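Apprenticeships and Training - Engineering and Manufacturing

Topic: Brindale or Sutherland for a level 3? need to decide fast

milling_about
Posted 3/12/18

Hi all, first post so sorry if its in the wrong bit. Got two offers for a January start, both maintenance apprenticeships, and have to say yes or no to both by the end of the week.

Brindale - control panels and enclosures, big site out at Biltbridge. 4 years, college on day release. Proper training workshop, rotate through departments.

Sutherland - small place, family run, pumps and valves. 3 years. Bit more money. No workshop, you go straight out with a fitter from the start.

I'm 19, did a year of sixth form and hated it, then a year in a warehouse. Mum says Brindale, my mates all say take the money. Anyone been at either?

oldspanner
Brindale, no contest. Did my time at a place with a training workshop and still use what I learned there. Filing a block of steel flat for weeks is boring as anything but you come out able to do it. At a small firm you learn whatever happens to break that month.

kettle_on
Disagree with that. I was at a small firm and was doing real jobs in month 2. Mates at the big place were still making toolmakers clamps at Christmas. Depends totally on the fitter you get put with though, mine was brilliant, the lad after me got a right misery and left.

oldspanner
Well thats my point isnt it. Luck of the draw.

kettle_on
And big firms never have miseries in them? Come on

dpw_leeds
Things to ask both before you sign. Ring them up, they wont mind, if they do mind thats your answer:

1. Who is the training provider and do you get a named assessor. Ours changed 2 times in one year and half my portfolio had to be done again.

2. Is college day paid at full rate. Should be. Check anyway.

3. What workwear do you get and who washes it. Sounds daft, but ask. I got two sets of overalls and had to do them at home, by the end of the second week the washing machine was full of swarf and my dad was not happy.

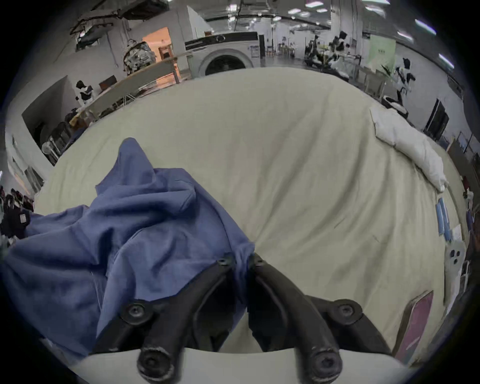 4. Is there a job at the end or just "we'll see". Get it in writing if they'll give it you.

5. Travel. Biltbridge is a pain without a car, last bus back is early or it was when I was out that way.

milling_about
Thanks, didnt think of half of those. No car, passed my theory but not the test yet. Brindale do say workwear "provided", doesn't say how many sets or anything about washing.

tig_and_tonic
Our place has a laundry firm come and collect it, assumed everyone did tbh. Re the bus, ask on the first day if anyone drives in from your way. I got lifts for the whole of first year for a few quid petrol.

oldspanner
Number 4 is the one that matters. Brindale took on 15 the year my nephew started and kept 9. Not terrible but not everyone.

kettle_on
So six of them did four years on less money for nothing?

oldspanner
Not for nothing, they had the ticket. He says most of them walked into work elsewhere. Couple went to Skurnum I think, they always want electrical people.

flangeface
I work at Skurnum. Can confirm we take ex Brindale, they interview well and can read a drawing. Not had anyone from Sutherland that I know of but thats not a knock on them, people dont seem to leave there.

kettle_on
People not leaving is a good sign surely

flangeface
Or they dont get looked at elsewhere. Could be either, I dont know the place.

dpw_leeds
OP what do you actualy want to do, electrical or mechanical? Panels is going to push you electrical whatever the advert says. Pumps is mechanical all day. Nobody's asked that yet, me included

milling_about
Mechanical I think. Liked stripping things down at school, not so keen on wiring. But Brindale said you can pick a side after first year.

dpw_leeds
Ask how many picked mechanical last time and whether they got it. "Can pick" and "can ask" are different.

tig_and_tonic
^ this. We were told we could pick. We could not pick

milling_about
OK rang both at dinner. Brindale - full rate for college, named assessor, laundry is done on site, choice of side is "subject to business need". Sutherland - full rate as well, do your own washing, said I can come in for a day and go out with the fitter before I decide. Going tomorrow.

oldspanner
Fair play to them for that. Still say Brindale. Take your own boots

kettle_on
Let us know how it goes, and ask the fitter himself not the boss what the last apprentice was like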